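Section 4: Setting the Rest Timer on Your Tritance Kitchen Scale

This is the part of the Tritance we use most, and we think you'll love it! The rest timer remembers your dough weight and tells you when to fold, shape and bake.

1. Place the scale on a level counter and press ON. Wait for the zero.

2. Set your bowl on the plate and press TARE.

3. Add flour until the display reads 219 g. This suits the small Kistumine loaf in the recipe booklet — double it if you're feeding a crowd.

4. Press TARE again, then pour in the water slowly. The bar on the display fills as you go.

5. Hold TIMER for 2 seconds. When the light blinks, turn the dial to 22 minutes and let go.

Note: The timer keeps running if you lift the bowl off, so go ahead and move your dough to a warmer spot. 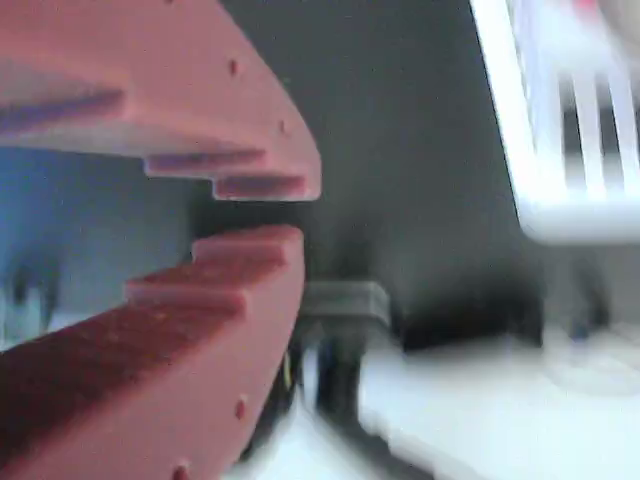
Fig. 2. Stepped inner edge on the upper finger.

6. At the beep, fold the dough over itself a few times (wet hands help a lot) and press TIMER once to repeat the same rest.

7. To save your settings, hold TARE and TIMER together until you see SAVED. Next time you bake, it's all there waiting for you!

Caution: Never rinse the scale under the tap. Wipe it with a damp cloth and dry it right away.

Caution: Don't leave a heavy pot on the plate overnight. It can throw off the zero.

If the display shows LO, change the batteries before you start a new loaf. For rye and other sticky doughs, see Section 5.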